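Sunday, late

Slept until nine, first time in two weeks. The phone had 40 messages on it, nearly all from the street group, and nearly all about the van.

I will put down what I know now, before it gets mixed up with what people say. On the night it happened I was on the closing shift at the pharmacy. We heard two bangs at ten past seven and Enikő Vincze said it was a truck tire. Then a third one, and she locked the front door without saying anything and turned off the sign. The van from Sovdale was stopped across both lanes by the Jelínek bakery with its back door open. I saw one man running with a gray bag held against his chest. I did not see his face and I told the police so, twice.

The guard was hit in the leg and the driver in the shoulder. Both are alive. I am writing that because as of this morning the group still has the driver dead, and a woman I have never met has posted a candle for him. His sister-in-law buys her blood pressure tablets from us and she was in on the Friday. He is sitting up and complaining about the food.

The detective came back this afternoon, the younger one. She wanted to go over the time again. I showed her the till record, because I had just rung up a sale when the first bang came – receipt 3,327, ten past seven. She took a photo of the paper copy and asked if the clock on the till was right. I said it was four minutes fast all winter and that somebody fixed it in April, but I could not swear to it. She wrote that down too. She was here for most of an hour and drank two cups of tea in the kitchen.
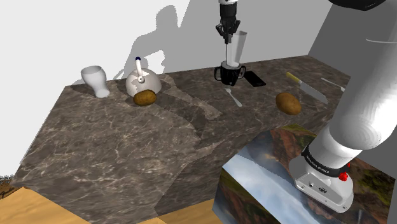
Kettle and glass on the counter.

She told me a little, though I think no more than was in the paper. The car they left behind was a silver Aveo, stolen from a parking lot on the other side of the river. There were three men and they have one. The company says 147 cash bags were on the van and one is missing. I asked if the one they have is the one I saw and she said she could not discuss it.

I asked whether I would have to go to court. She said maybe, not soon. A statement might be enough. I signed the new version, five pages, and put my initials next to two corrections. In the first version they had me standing outside the shop, and I was never outside.

Enikő called after supper. She has been asked for a statement as well and she is worried because she remembers four bangs and I remember three. I told her to say four if she heard four. She also wants the owner to put in a panic button. He has a quote from Zesent for 1,053, fitting included, and he is thinking about it. He has been thinking about the broken shutter since last fall, so I don't expect much. She says she won't close alone until it is done, and I said I wouldn't either.

Walked down to the corner before dark to see if the tape was gone. It is. The bakery has a board where the side window was and was open as normal, with people queuing for bread. There is sand on the road where they cleaned up. The bus stops there again. I stood for a minute and then felt stupid standing there, so I bought rolls.

Muted the group until next week. Someone had started sharing a video from a balcony and I don't want to see it. If the police want me to look at it they can ask.

Early shift tomorrow. I have to take the spare keys back, and ask about swapping Thursday. Left knee is bad again from the stairs.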